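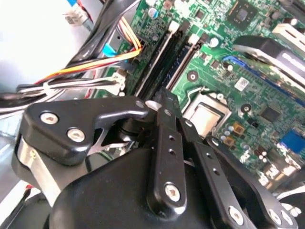 4.3 Comparing Grippers Inside an Open Computer Case

This section applies to the Flernov two-finger gripper and to the Odow parallel gripper when either is fitted to a Staltosum arm. Complete the wrist camera check in Section 4.2 before proceeding.

CAUTION: Disconnect the computer from line power before the arm enters the case. Keep the emergency stop within reach of the operator at all times.

1. Secure the computer case to the bench with the motherboard facing the arm.

2. Select the slow speed profile on the controller. The comparison must not be run at any other speed.

3. Jog the gripper to a point 100 mm over the memory slots and save this position as HOME.

4. Confirm in the wrist camera view that the memory slots, their white latches and the processor socket can all be identified. The linkage arms of the gripper will also be visible. This is normal and does not require adjustment.

5. Lower the gripper toward the slots in small steps. Stop if either finger approaches the socket lever or the power cables.

NOTE: Loose cables are the most frequent cause of a stopped run. Tie them back only if the test plan permits it – otherwise leave them as found for both grippers.

6. Close the fingers on the test module, hold for 4 seconds, then release and return to HOME.

7. Record the result in the run log. Enter a contact with any other part as a fault, even if the grasp was completed.

8. Change the gripper, repeat the tool calibration and run steps 3 through 7 again.

A full comparison consists of 1,000 cycles per gripper. Inspect the finger screws every 100 cycles and tighten them to the value given in Appendix B.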